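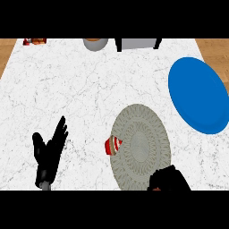

The paste is cooked too short, was the remark that came back from Letberg, and the flour has nothing to do with it. If the pot comes off the heat when it looks ready, then it is only thick, and the boards will tell you so in the morning.

This website uses cookies to remember your settings. Accept / Manage

Notebook, Lelton bindery workshop
15 February 2022

I wrote to Letberg last week about the two ledgers which lifted at the spine edge, and the remark at the top is the answer. I was a little offended when I read it, but I decided to test it before I answer back.

Batch A, as we always make it. 1000 g water and wheat starch in our usual proportion, soaked overnight. Cooked until it turned from white to grey and the spoon left a track. Taken off at once. Passed through the sieve one time.

Batch B, same amounts, same soaking. After the track appeared I turned the flame as low as it goes and continued 20 minutes by the clock, stirring all the time. My arm did not like this. The colour became more like glass and the smell of raw flour went away, which I had not noticed before was there. Weight at the end 845 g, so it lost a good deal of water. Sieved twice, because a skin had formed at the side of the pot.

Both left to cool under a damp cloth. The room was 18 degrees by the thermometer near the door. I know the window side is colder, and I should hang a second thermometer there.

For the trial I used offcuts of the grey Leclerc cloth on the thin board, and also Gorken paper, the brown one, with the grain in the right direction on half of the pieces and wrong on the other half. I brushed from the centre out. A goes on easier, this must be said. B drags the brush, and I had to thin it with a spoonful of water and beat it again before it would behave on the paper. On the cloth I did not thin it.

Pressed between felts with the usual weight and left until after lunch. Then I tried each piece with a thumbnail at the corner.

A on cloth: two corners lift with little force, the others hold.
A on paper: holds, but there are small blisters on the wrong-grain pieces.
B on cloth: holds everywhere. On one corner I pulled until the board split before the cloth came away.
B on paper: holds, fewer blisters. The wrong-grain pieces curl as badly as with A, so the paste does not rescue a mistake of grain.

So Letberg is right at least for the cloth. I am less sure for the paper, where I thinned the paste and so changed two things together. This should be done again with A thinned the same way.

To colleagues: please do not use what is left of A for the ledgers. It is in the low jar and marked. It is still good for lining waste sheets. B is in the tall jar, and please keep the lid on, it makes a skin very quickly.

Still to do: order more brown Gorken; ask Letberg if they soak overnight or only one hour; find the small sieve, I used the kitchen one and the mesh is too open. The ledger spines need to be cleaned of the old paste before anything new goes on, and I would like to try first with a poultice of B itself.

Last updated: April

Comments (3)

We had the same lifting on cloth every winter and blamed the cloth. Will try the longer cooking. Do you keep the lid on during the low part?

Reply from the author: No lid, I have to stir. Perhaps this is also why so much water goes away. The repeat with thinned A is done now, and it was worse than before on paper.

A double boiler saves the arm. It takes longer, but you may leave it for a minute and nothing burns at the bottom.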